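Visit to the Toletti brush works, Plurville

Our group had been asking for a place on the Toletti tour since last April, and on January 23, 2024 we finally got one. Toletti makes household and personal brushes – nail brushes, bottle brushes, dish brushes – but most of what leaves the building is toothbrushes, and the handle side of the business was what we had come to see. There were 13 of us in all, counting the two who drove separately and missed the coffee.

The works is on the north side of Plurville, past the grain elevator. Parking is behind the building and the sign for it faces the wrong way if you come in from town. Visitors sign in at the front counter, leave bags in a locker, and put on a hair cover and safety glasses. Closed shoes are required. One of our party had to borrow a pair.

Jonalyn Lagman met us at the counter and took us around for the whole morning. She started at Toletti in the packing room and now works on handle design. She talked at a normal volume, and in the molding hall this meant that the people at the back heard very little. I stayed near the front and took notes.

The tour begins with raw material. The plastic arrives as small pellets in lined boxes, and the color is added as a second, stronger pellet mixed in before melting. A little color goes a long way. She passed around a jar of each, and the color pellets looked nearly black in the jar even though the finished handle would be a light blue.

In the molding hall we watched one machine for several cycles. The mold closes, there is a pause, it opens, and the handles drop onto a belt. The molds themselves are heavy steel blocks kept on racks along the far wall, each with a number painted on it. Mold 131 was down for cleaning, so we were able to look straight into one half of it. You could see the whole shape of the handle in reverse, with the grooves of the grip standing up as thin ribs of steel. Polishing the smooth areas of a mold is still done by hand at Toletti. The person who does it was out that day.

After the hall we went upstairs to the sample room, which is quieter and much warmer. It has a long shelf of old handles going back to the first years of the company, and the change over time is easy to follow. The early ones are flat and straight with no grip at all. Then the necks get thinner and the lower part gets thicker. Ridges and grooves come in later, first as two or three shallow lines for the thumb and then over most of the grip.

Lagman spent longer on grips than on anything else. A handle has to be held with wet fingers and often with toothpaste on them, and people do not all hold it the same way. Lengthwise grooves give the fingers something to settle along. Short ridges across the handle stop it from sliding. Too many of either and the handle is hard to rinse, so the designers go back and forth on depth and spacing. She keeps two drawers of rejected versions and let us handle them.

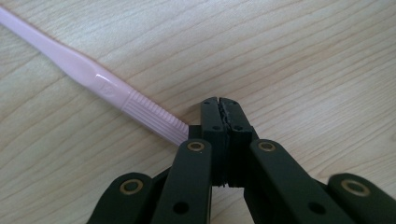
Pink plastic handle with lengthwise grooves and a row of short ridges on the grip.

The smooth part above the grip gets attention too. Scratches and flow marks show up more on a glossy surface than on a textured one, and inspectors tilt each sample under a lamp to look for them. We tried this with a tray of handles from the shelf. I passed one that should have been rejected for a faint line near the neck, and did not see the line even after it was pointed out to me.

The bristle room was the last stop on the floor. The machines there punch folded tufts into the head and then trim them to height. It is loud, and we were kept behind a yellow line, so I can't report much detail. Finished brushes go through to packing, where they are boxed in lots of 3000 for the larger customers. Smaller orders are packed by hand at the tables by the window.

The tour ended in the break room with sandwiches and a question period. Someone asked about recycling. Scrap from the molding hall is ground up and used again in darker handles, where a slight change in shade does not matter. Someone else asked how often to replace a toothbrush, and Lagman said to ask a dentist.

Practical notes for anyone planning to go. The tour takes 3 hours with the break. There are stairs to the sample room and no elevator. Photos are not allowed in the bristle room. The small shop by the front counter sells seconds by the bag, and takes cash only. I bought a bag of mixed handles with medium bristles, and a dish brush that was not on the price list.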